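보낸 사람: Delwyn Brunton
받는 사람: 핸드헬드 시연 메일링 리스트
제목: Re: 침구 정리 시연, 어디서부터 한 회로 칠까요?

Rawiri 님, 그리고 리스트에 계신 여러분 안녕하세요.

답이 늦어서 미안합니다. 9월 들어 Altville 쪽 일정이 몰리는 바람에 메일함을 며칠이나 못 열어 봤어요. 어제 저녁에야 차 한 잔 끓여 놓고 밀린 글을 죽 읽었는데, Rawiri 님 질문이 제가 여름 내내 붙잡고 있던 고민과 똑같아서 반가운 마음에 길게 씁니다. 바쁘신 분들은 맨 아래 두 문단만 읽으셔도 됩니다.

Rawiri Goodwin 님이 쓰신 글:
> 다들 안녕하세요. Te Moana 팀의 Rawiri입니다.
> 저희가 이달부터 침대 정리 시연을 모으기 시작했습니다. 손에 드는 그리퍼로
> 사람이 직접 천을 집어 당기고 펴는 방식이고요. 목표는 800회인데, 지금까지 모은
> 것 중에 39회는 아무래도 못 쓸 것 같습니다. 시작과 끝이 사람마다 너무 다릅니다.
> 어떤 분은 천을 집기 직전부터 녹화를 켜고, 어떤 분은 방에 들어서면서 켭니다.
> 끝도 마찬가지로, 손을 떼자마자 끄는 분이 있고 한참 둘러보다 끄는 분이 있어요.
> 질문은 두 가지입니다.
> 1) 시작 자세를 하나로 정해 두는 게 나을까요, 조금씩 흩어 두는 게 나을까요?
> 2) 큰 천은 두 손으로 해야 한다는 말을 들었는데, 한 손으로만 모은 것도 쓸모가
> 있을까요? Diltlow에서는 원격 조종으로 하셨다고 들어서 그쪽 경험도 궁금합니다.

먼저 첫 번째 질문부터요. 저는 '자세'와 '상태'를 나눠서 생각하시면 좋겠습니다. 손이 정확히 어느 높이, 어느 각도에 있어야 한다고 정해 버리면 시연하는 분들이 금방 뻣뻣해져요. 저희가 Prarnstead에서 처음에 그렇게 했다가 혼이 났습니다. 다들 시작 위치를 맞추느라 몇 초씩 손을 꼼지락거렸고, 그 꼼지락거림까지 고스란히 데이터에 들어갔거든요. 그래서 지금은 상태만 정합니다. 집게는 벌어져 있을 것, 사이에 아무것도 물려 있지 않을 것, 다룰 천과 그 가장자리가 화면에 들어와 있을 것. 높이와 방향은 각자 편한 대로 두는데, 그 정도 흩어짐은 학습할 때 오히려 도움이 됐습니다.

말로만 하면 잘 안 와닿으실 것 같아서 한 장 붙입니다. 새로 오신 분들께 시연을 가르칠 때 먼저 보여 드리는 장면이에요.
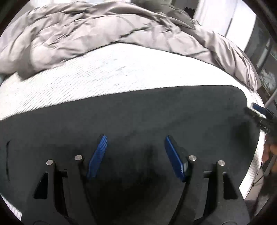 손목 쪽 시점. 집게는 벌어져 있고 파란 패드 사이는 비어 있음. 아래에 짙은 회색 천, 그 너머로 흰 매트리스와 구겨진 연회색 이불.

제가 중요하게 여기는 건 짙은 천의 위쪽 가장자리가 길게 이어져 보인다는 점입니다. 오른쪽으로 가면 모서리가 살짝 들려서 접혀 있지요. 이런 모서리는 첫 집기 지점으로 아주 고마운 자리예요. 평평하게 딱 붙은 천은 손끝으로 긁다시피 해야 잡히는데, 조금이라도 떠 있으면 패드 하나를 밑으로 밀어 넣을 수 있습니다. 다만 매번 이런 모서리만 잡으시면 로봇도 그런 모서리만 찾게 되니까, 시연 중 일부는 천을 손바닥으로 한 번 눌러 놓고 시작해 보세요. 저희는 한 묶음에 8회씩 하면서 그중 2회를 그렇게 합니다. 비율에 무슨 대단한 근거가 있는 건 아니고, 하다 보니 굳어진 습관이에요.

배경의 빛도 한번 봐 주셨으면 합니다. 저렇게 창이 하얗게 날아갈 만큼 밝으면 노출이 창 쪽에 끌려갈 때가 있습니다. 짙은 천은 안 그래도 무늬가 적어서 어두워지면 주름이 다 묻혀 버려요. 커튼을 치고 모으자는 의견도 저희 안에 있었지만, 저는 오전 열 시쯤과 오후 네 시쯤으로 나눠서 양쪽 다 모으자고 우겼고 지금도 그 생각은 같습니다. 실제로 로봇이 들어갈 방에는 창문이 있으니까요. 대신 시연을 켜기 전에 카메라가 천을 향하게 두고 속으로 둘까지 세어 달라고 부탁드립니다. 이것만으로도 첫머리가 허옇게 뜨는 회차가 꽤 줄었습니다.

두 번째 질문, 한 손과 두 손 이야기입니다. 한 손으로 모은 것도 충분히 쓸모가 있어요. 모서리를 집어서 한쪽으로 끌어오는 동작, 접힌 자락을 뒤집어 펴는 동작은 한 손이면 됩니다. 문제는 이불처럼 부피가 있는 것인데, 한 손으로 당기면 반대쪽이 같이 딸려 와서 결국 빙 돌게 되거든요. 두 손으로 하실 때는 양손을 동시에 움직이려고 애쓰지 마시고, 한 손이 잡아 주고 있는 동안 다른 손이 일하는 식으로 천천히 하시면 됩니다. 사람은 이걸 무의식중에 너무 빨리 해치워요. 저도 제 시연을 다시 틀어 보고는 얼마나 성급한지 깜짝 놀랐답니다.

Diltlow의 원격 조종은 저도 작년에 하루 옆에서 배우면서 해 봤습니다. 장점은 분명해요. 로봇 팔이 닿을 수 있는 동작만 나오니까 나중에 옮겨 심을 때 버리는 것이 적습니다. 그런데 천 일은 손끝 느낌이 없으면 참 답답하더군요. 집은 줄 알고 들어 올렸는데 천은 그대로 있고, 다시 내려가서 집으면 이번엔 두 겹이 같이 물려 오고요. 직접 손에 들고 하면 미끄러지는 순간이 손으로 전해지니까 바로 고쳐 잡게 되고, 그 고쳐 잡는 동작까지 기록에 남습니다. 저는 이 부분이 참 귀하다고 생각해요. 그러니 못 쓰겠다고 하신 39회도 통째로 버리지는 마시고, 혹시 고쳐 잡는 대목이 들어 있는지 한번 훑어봐 주세요. 앞뒤만 잘라 내면 살릴 수 있는 게 제법 있을 겁니다.

끝내는 기준은 저희도 오래 헤맸는데 지금은 이렇게 합니다. 천에서 손을 떼고, 집게를 다시 벌리고, 한 뼘쯤 물러나서 잠깐 멈춘 다음 끕니다. 다 편 모양이 마음에 안 들어도 거기서 끊어요. 더 손보고 싶으면 새 회차로 시작합니다. 욕심내서 이어 가다 보면 한 회가 몇 분씩 되고, 나중에 나누는 사람이 고생합니다. (그 나누는 사람이 주로 저입니다.)

자르는 기준을 적어 둔 메모가 있는데 제 말투로 휘갈긴 거라 남에게 보이기는 좀 부끄럽습니다. 그래도 필요하시면 정리해서 리스트에 올릴게요. 그리고 Rawiri 님, 괜찮으시면 39회 중에서 제일 애매한 것 몇 개만 저한테 따로 보내 주세요. 같이 보면서 얘기하면 더 빠를 것 같아요. 오후에는 대체로 자리에 있습니다.

Te Moana 식구들께도 안부 전해 주세요.

Delwyn 드림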